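We use cookies to remember your settings. By continuing to browse you accept this. Accept | Manage

Sultley Robotics Club Handbook
Section 5: Recording the bag task with the hand-held gripper
Posted Tue 22 October by the Sultley build team

Read this section before you sign out the gripper. The Drurance kit guide covers the same ground in one cheerful page and claims a new user will be recording good runs in minutes. We doubt it. Our August runs were made by people who followed that page to the letter, and most of them went in the trash. What follows is slower and duller.

5.1 Before you start

1. Check that the fingers open and close freely. If they stick, stop and look at the pivots. Do not squeeze harder.

2. Check the screws at the base of both fingers. The guide says they hold for a season. Ours needed tightening again after 3 sessions.

3. Wipe the lens with the dry cloth in the kit box. No sprays.

4. Start the Nokham logger on the laptop and wait for the counter to move. A green light on the logger means it has power. It does not mean it is saving anything.

CAUTION: Keep your own fingers clear of the linkage while another person has the handle. It will pinch.

5.2 Setting up the table

5. Clear the part of the table you will work on. Stand the bag up with the opening within easy reach of the gripper.

6. Put one shuttlecock in the bag. Let it lie however it lands. Runs where the object was carefully posed look great and teach the model very little, whatever the sample videos suggest.

7. Hold the gripper open in front of the bag for a slow count of 5 before you go in. The logger uses this pause to mark the start of the run. 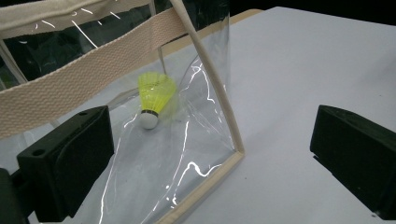

Clear vinyl is the hardest thing we have asked the model to deal with, and the club is split on whether it belongs in the task at all. The argument for it is that real bags come in all kinds of materials. The argument against is that the depth estimate falls apart on shiny plastic, and a beginner project has enough trouble already. Until that gets settled, pay attention to your lights. The white streaks across the front panel move when the bag or the camera moves, and the model has been known to chase them. A yellow skirt that you can find at a glance through the plastic is no proof that the software can find it too. If a streak lies right on top of the object, turn the bag a little and start over.

NOTE: The kit guide recommends an "auto glare" setting in the logger. We ran it on and off for an evening and could not tell the files apart. Leave it off so that everybody's runs match.

5.3 Making the grasp

8. Go in through the opening. Never push against the outside of the plastic to move the object into a better spot.

9. Close at the narrow end of the shuttlecock, where the skirt meets the base. Gripping the rim bends the skirt, and a bent skirt springs out of the fingers.

10. Close until the fingers stop, then hold still for a moment. Most people rush this part, including the people who wrote these steps.

11. Before you lift, look at where the straps are. A handle caught behind an arm of the gripper will drag the whole bag along, and the logger will happily count that as a success.

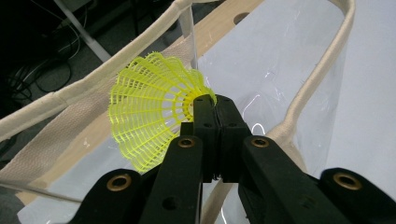
5.4 Saving and labeling

12. Press Stop, then wait for the file name to appear. Closing the laptop early loses the run.

13. Label it "good," "dropped," or "unsure." Use "unsure" freely. Our first set had 936 runs and nearly all were marked good. When we watched a sample of 42, we quit trusting the labels.

14. Keep the dropped runs. Do not delete them to make your numbers look better.

NOTE: The Angelovski Cup rules ask for a success rate on the entry form. They do not say what counts as a success. Write down your own definition next to the number, even if the form gives you no room for it.

15. Close the logger, unplug the gripper, and put it back in the kit box with the fingers open. Loose screws go in the small bag taped inside the lid.

Get club news by email. Enter your address to subscribe. You can unsubscribe at any time.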